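Tall wood panels leaning toward each other in a narrow hallway

Posted in Home Repair > Walls and Paneling 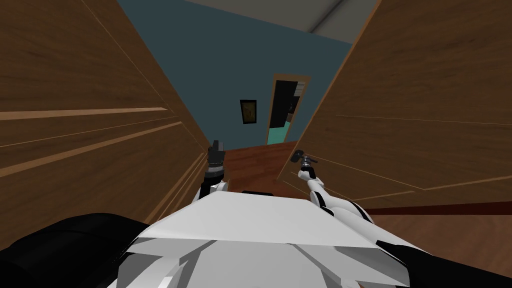

Rendered image: two tall wooden panels, narrow passage between them.

hallend_tarorden
I have a narrow hallway in a rental house I own in Tarorden. Both sides are lined with tall wood panels, full height, put in by a previous owner. Over the past year the tops have started to come away from the wall on both sides, so the passage is tighter at head height than at the floor. The left side is worse. When I push on it at the top it moves back and then comes out again when I let go.

The panels were glued, and I think there are a few nails at the bottom behind the baseboard. The house is from before my time and I don't know what the wall behind is made of. The tenant moves out in August and I would like to fix it then. Budget is $200 if I do it myself. Can I just screw the tops back, or do they have to come off?

mudroom_pat157
Same thing happened to us and we used long screws. Held fine so far. Get the ones with the small heads and fill over them.

grallari_carpentry
Find out why they moved before you screw anything. Glue that lets go at the top on both sides usually means one of two things: the wall got damp, or the panels were fitted too tight and had no room to swell. Take off one length of baseboard and look at the bottom edge. If the panel sits hard on the floor, that is likely your trouble. Trim it so there is a small gap and let the baseboard cover it.

Check for damp next. If you have an attic over the hallway, go up after heavy rain and look along the top of both walls. I worked on a house in Bernlow where the paneling was blamed for years and it was a slow roof leak.

If the wall is dry, the panels can stay up. Find the studs with a magnet or a stud finder. Scrape off whatever old glue you can reach at the top with a long putty knife, or the panel will never sit flat. Run a bead of construction adhesive down behind the loose part, push it back, and put two screws into each stud, one near the top and one 15 inches lower. Drill pilot holes. Brace a board across the hallway overnight, with a scrap of carpet at each end so you don't mark the face.

If you can't find studs, stop and ask again with a picture of what is behind the baseboard. It could be masonry, and then you need different anchors.

tarar_eastside
Agree with the post above. Also keep the tenant's shelves off it until it's fixed. And measure the hallway width at the top and bottom now and write it down, so you can tell in the spring if it moved again.

2,132 views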